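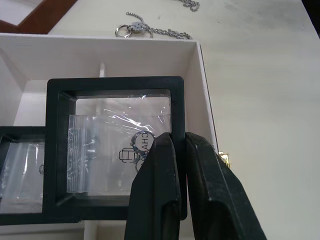

Can I run the pick planner before the wrist camera is calibrated?

The planner will start, but every grasp it gives you will be in the wrong place. Do section 4 first, then come back.

5. Setting up picks for clear and shiny items

Applies to Cinetard 2 and the Sakness arm driver. If you're still on the old driver, stop and update. Settings files are not compatible and the importer won't warn you.

Last revised February 17, 2024. Changes from the January version: step 5.2.4 is new, depth fill is now off by default, log folder has moved.

5.1 Before you start

Arm powered, brakes on, nothing being held.
Wrist camera calibrated (section 4).
Proretti running on the control computer. Check the status light in the top bar — grey means it's open but not talking to the arm.
Item list loaded. A blank list is fine for testing, the planner will treat everything as "unknown small".

CAUTION: Keep hands out of the work area any time the top bar says LIVE. Simulated mode and live mode look nearly the same on screen. Read the word, don't go by the colour.

5.2 Perception settings

1. Open Cinetard, go to Perception, then Profiles. Pick Clear/Shiny. Save it under your own name before changing anything, the stock profile gets overwritten on update.

2. Set camera exposure to manual. Auto will chase the glare off plastic bags and film and you'll get a different mask every capture.

3. Lower exposure until the bright streaks stop blowing out. Dark parts will look too dark. Leave them. Black borders on black fingers are handled by the finger mask in the next step.

4. Turn on Finger Mask and press Learn. Open the gripper all the way when asked, then close it when asked. The mask is stored per gripper, so redo it if you change fingers or file them down.

5. Depth fill: leave off. It guesses at holes in the depth image, and a clear window is one big hole. With fill on the planner sees a solid lid and sometimes tries to pinch the middle of it.

6. Set Target Edge to "outer border". This makes the planner grasp display cases by the frame and ignore whatever is showing through the window.

7. Press Test Capture. You want one closed outline per case. Two outlines, one inside the other, means Target Edge didn't save. Go back to 6.

NOTE: Text seen through the back of a bag or tag reads backwards. The label reader does not try mirrored text unless you tick Try Mirrored. It slows each read down a bit. Tick it anyway if your items can land either way up.

NOTE: Loose chains will not give a steady outline. Known problem, see 5.5.

5.3 Planning settings

1. Planning, then Approach. Choose Tilted. Straight Down works for flat items on an open table but the wrist will clip the wall of a box.

2. Add the box as an obstacle. Draw it by hand or use Fit Box. Fit Box finds the rim alright but misses thin dividers, so add those yourself. Clasps and hinges that stick out of the wall too.

3. Set finger opening to 36 mm to start. This is the opening before the approach, the close is done by force.

4. Set close force to Low. Medium can flex a clear window enough to pop it out of the border.

5. Lift height 29 mm, slow lift ticked. Tall walls need more. Look at the preview.

6. Press Preview. Watch the whole path, not just the end. Fingers passing through a grey obstacle means the obstacle is drawn but not turned on — tick the box beside its name.

CAUTION: Preview does not know about anything you haven't drawn or captured. If someone moves a tray after the capture, capture again.
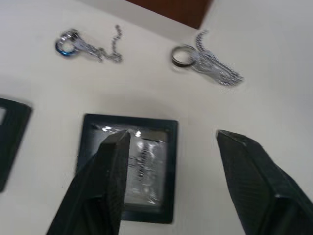 5.4 First live run

1. Set speed to Crawl. The speed setting goes back to Normal when Cinetard restarts, so check it evry time.

2. Press Capture, wait for the outlines, click the case you want. Only one target at a time for a first run.

3. Press Plan. Should take a couple of seconds. If it takes much longer the obstacle list is probably too detailed, see 5.5.

4. Switch to LIVE. Arm moves to the hover point and waits.

5. Look at the wrist view. Finger tips should sit either side of the border. Use the nudge arrows if off to one side, then press Keep Offset or the nudge is lost.

6. Press Go. Keep a hand near the stop button.

7. When it's done press Save Run. Saves the images, the plan and the joint log together. They go in the Inskip folder on the control computer now, not on the desktop.

If the wrist view is blurred at the hover point, raise Settle Time one notch. Camera is grabbing a picture while the arm is still moving.

5.5 Common problems

"No grasp found"
Opening too small, or two cases are overlapping and the outline has joined up. Separate them by hand and recapture. Splitting joined outlines is on the list for a later version.

Error 443
Planner lost the camera. Unplug the camera cable at the computer end, plug back in, restart Proretti first and then Cinetard. Other order doesn't work.

Outline jumps between captures
Exposure went back to auto. Happens after a camera reconnect, so always check after a 443.

Planner picks a chain instead of the case
Set Minimum Width higher in the profile. Or draw an Ignore area round the loose peices.

Plan is very slow
Delete hand-drawn obstacles you don't need. Plain box shapes are quick, traced shapes aren't.

Next: section 6, Place positions and drop checks.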